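Section 6: Two-arm handover task (flower bench)

This section is for club members who have finished Section 5 and can drive each arm alone. The handover task uses both arms at once, so two people work the bench: one driver and one spotter. The spotter stays at the stop button for the whole run and does nothing else.

6.1 Before you power up

1. Sign the bench book. Write down your name, the run number and which arm you are driving first.

2. Walk the whole way round the table and check the cables. Each arm's cables should hang down along the rails with some slack. If one is stretched tight or caught under a rail bolt, fix it now.

3. Look at the floor. Keep your feet off the extension cord and stay outside the tape lines once the arms are live. Bags go on the hooks by the door.

4. Put the vase on the raised shelf, toward the right-hand end. Fill it with artificial stems only. We do not use water at this bench.

5. Wipe the tabletop. Bits of leaf and stem wire get under the small plant and make it rock.

CAUTION: Never reach over the rails while the arms are powered, even if they are not moving. Ask the spotter to press stop, wait for the spotter to say "stopped", then reach in.

6.2 Starting the arms

1. Turn on the computer first and the arms second. If you do it the other way round, the Tavares software will not find the right arm and you will have to start again.

2. Open the program called Besthorpe and load the file for your team. The Arthorpe team file has slower speeds saved in it — leave them as they are.

3. Send both arms home. They should stop level and facing each other across the table. If one stops short, send it home a second time. If it still stops short, shut down and tell Arlindo Siqueira.

4. Open and close each gripper 6 times. Listen for clicking. A click usually means a loose finger screw, and the hex keys are in the top drawer.

Note: The log starts at run 1,203 for this year's group. Lower numbers belong to last year's members, so please do not write over them.

6.3 Loading the bouquet

1. Press stop. Place the bouquet between the fingers of the left gripper with the stems together and the blooms clear of the claws.

2. Step back behind the tape, release stop, and close the left gripper slowly from the screen. Stop closing when the stems no longer slide. Squeezing harder bends the wire inside them and the bouquet will droop for every team after you.

3. Bring the left arm up and in toward the middle of the table, keeping the blooms higher than the stems.

4. Open the right gripper fully and point it at the bouquet. Leave a clear gap between the two grippers until the driver and the spotter have both said "ready".
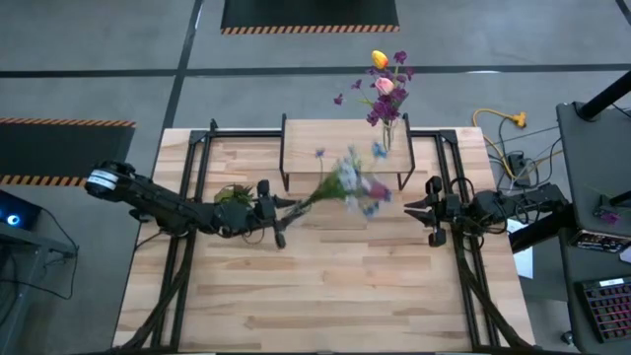

6.4 Making the handover

1. Move the right arm in at speed setting 1. Aim for the stems just below the blooms, with one finger passing on each side.

2. Close the right gripper. Wait for the hold light on the screen.

3. Open the left gripper, then back the left arm straight out. Do not lift it first, as the claws catch on the leaves.

4. Hold the bouquet still with the right arm for a count of 16. If it drops, leave it where it lands and mark the run as a drop.

5. Save the run before sending the arms home. Runs that are not saved cannot be counted toward the Sturis entry in July.

CAUTION: If both grippers are closed on the bouquet and either arm starts to shake, press stop straight away. Do not try to drive out of it.

6.5 Shutting down

Send both arms home, turn off the arms, then turn off the computer. Put the bouquet back in its box with the blooms facing up. Fill in the result column in the bench book and have your spotter initial it.

Section last changed 16 April 2022. Step 3 of 6.4 was reworded.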